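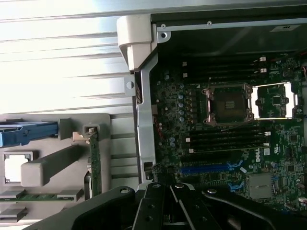
Carnollow Travel Boards > Southeast Asia > Vietnam, northern mountains

Ha Giang loop in October: 3 nights or 4?

peltonen_rides
Okay, I'm finally doing it! Flights are booked into Hanoi for October and I have a week up north. The plan is the sleeper bus to Ha Giang city, then the loop through Quan Ba, Yen Minh, Dong Van and Meo Vac, and back down through Du Gia. I'm 40, I've ridden scooters for years, and I'm traveling with my cousin, who hasn't. She wants to ride on the back with a local driver and I want to ride my own.

So: 3 nights or 4 for the loop itself? And is it silly for one of us to have a driver and the other one not? I've read so many trip reports that they've all blurred together into one enormous limestone cliff.

noreen.shaikh
Four nights, please, four nights! I did it in three the first time and went back the next year mostly to fix that. Dong Van to Meo Vac looks tiny on a map and then you get to Ma Pi Leng and you want to stop at every single bend. Add the boat on the Nho Que river and that's most of a day gone (happily).

Mixing a driver and your own bike is completely normal, by the way. My sister had a driver and I followed the two of them. He knew where the gravel was, so I just did whatever he did.

gondness
I'll disagree a little. Three nights is fine if you leave early each morning. We were on the bikes by 7 and usually done by 3 in the afternoon, with long stops. The fourth day through Du Gia was pretty, but the road was torn up for long stretches and my wrists were done. If you only have a week I'd take the extra night and spend it somewhere flat, with a chair.

noreen.shaikh
Gondness, no! Du Gia was my favorite part! The waterfall, the homestay dinner with everybody at one long table, the kids racing each other home on bicycles. I get it about the road, though. It was dry when I went.

gondness
Ours was not dry. I'll admit that colors things. There was a stretch of orange mud where I moved at the speed of a buffalo, and I know that because there was a buffalo.

Ngân Hứa
Hello from Hanoi! I go up two or three times a year to see an aunt in Yen Minh, so I can help a bit.

October is lovely. The rice in the terraces is often already cut by then, depending on the valley, but the buckwheat flowers are starting, pink and white on the slopes near Lung Cam and Sung La. It gets cold on the bike early and late. People come in T-shirts because Hanoi is warm, and then they buy a jacket in Dong Van. Bring gloves too.

About licenses, please check this properly before you come. Ask what your own country's permit is good for in Vietnam, and read the motorbike part of your insurance line by line. A rental shop telling you "no problem" is only telling you they will rent you the bike.

peltonen_rides
Ngân, thank you, this is gold. I have a motorcycle license at home and I'm sorting the permit now. Buckwheat flowers just moved to the top of my list! Is the Dong Van market worth timing the trip around?

Ngân Hứa
Yes, if you can. Go very early. By 9 the best part is over and people are sitting down to eat. Try the corn cakes and the five-color sticky rice. Meo Vac has a big market too, more animals, louder, and I like it better.

dallmont_14
Jumping in to say take the semi-automatic and not the full automatic. Those downhills are long and you want the engine braking. I rode an automatic and smelled my own brakes coming into Meo Vac. Still one of the best days of my life.

gondness
Agree with Dallmont on the bike. Also strap your bag down yourself, even if they've already done it for you.

noreen.shaikh
Can I put in a word for the stops between the big names? Everyone runs for Ma Pi Leng. The pine woods around Yen Minh smelled amazing after all that rock, and the old streets in Dong Van at night, with the lanterns on and a coffee in your hand, oh I could go right now. We met a man there who was 71 and doing the whole loop on a bicycle. He passed us at breakfast two days running.

peltonen_rides
71 on a bicycle. Okay, I'm no longer allowed to complain about hills.

Here's where we've landed: 4 nights, a driver for my cousin, a semi-auto for me, gloves, and a rain day we can use in Ha Giang city if the weather turns. If Du Gia looks muddy we'll come back the main way. Gondness, you get partial credit.

gondness
I'll take it. Ask at your homestay in Meo Vac the night before, they'll know what the road is like.

Ngân Hứa
Good plan. And learn "không cay" if your cousin can't eat chili. Tell us about the flowers when you're back!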